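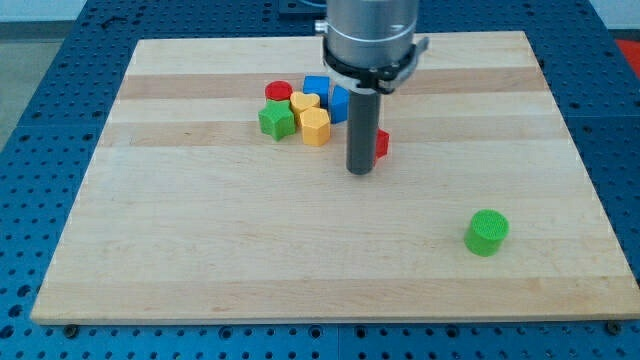 Toys on a maple board, with the blue table under it

What Is a Quorum, and Why Did Rindlow Have No Meeting?
Speaker notes, Ya-wen Fang
Evening talk at the Drastow library

Opening
Good evening. Thank the library. Say my name slowly, people like to know how to pronounce it.
Ask first: who has been to a council meeting? Wait for the hands. Then ask: who has been to a meeting that did not happen? In Rindlow, many people can say yes to this.

The word
Quorum is a Latin word. It means "of whom." In old documents it named the persons who had to be present before a group could act. Today it is a number. If fewer members than this number are in the room, the group cannot make decisions.
Keep this part short. Last time I spent too long on the Latin.

The number
The Rindlow council has nine members. Its rules say that a quorum is a majority of all seats, so five. Say "of all seats" twice. If a seat is empty, the number is still five. In Drastow the rule counts only the seats that are filled, and this small difference gives a different result when somebody resigns.
Draw it on the whiteboard: nine circles, cross out two. Ask the room how many are needed in Rindlow (five) and how many in Drastow, if Drastow also had nine seats (four, because seven are left).

What happened with the Pavell vote
The question was the sale of the Pavell lot, the land behind the old bus station. Council member Wu and three others were against it. They expected to lose, five to four.
On the night of the vote one supporter was sick at home. This left four supporters and four opponents. A tie would have stopped the sale, but only for that night, and it could come back at the next meeting. The four opponents wanted more time than that. They stayed for the roll call and then walked out before the item was read.
Four members remained. The clerk counted again. The chair waited 20 minutes, as the rules ask, and then had to close the meeting.
Pause here. People usually want to ask if this is legal. Tell them I will come to it.

Is it allowed?
In Rindlow, yes. The rules say that members "shall attend," but they name no penalty. Some other places can fine a member, or send an officer to bring the member back. Do not go into examples unless somebody asks.
Be fair to both sides. Wu said the public had not been heard, and a petition with 300 names was already on the clerk's desk. The supporters said that elected people should stay and vote, also when they lose. I have my own opinion and I will not give it tonight.

What four members could still do
Many people believe that without a quorum everybody must go home at once. The Rindlow rules permit a few things:
– set the time for the next meeting
– take a break and try to find the missing members
– close the meeting
They could not hear the budget report as official business. They could not approve the minutes. The people who came to speak about the crosswalk on Mill Street were also sent home, and I think this part was not enough in the newspaper.

Common mistakes
A quorum is not the same as the votes needed to win. With five present, three votes can pass an ordinary item. Show this on the board, slowly.
A member who abstains still counts for the quorum. A member who stands in the hallway does not.
Joining by phone: Rindlow does not count it. Drastow does, since December.

If you want to check your own council
Ask the clerk for the rules of procedure. Look for the word "quorum" and read also the sentence before and after it. Look whether it says seats or members in office. Look what happens when somebody leaves in the middle.

Questions
Repeat each question for the back rows. If somebody asks about the next date for the Pavell vote: it is not set yet, the clerk will post it on the door and on the town website.
Handouts are on the chair next to the exit. Return the whiteboard markers to the front desk.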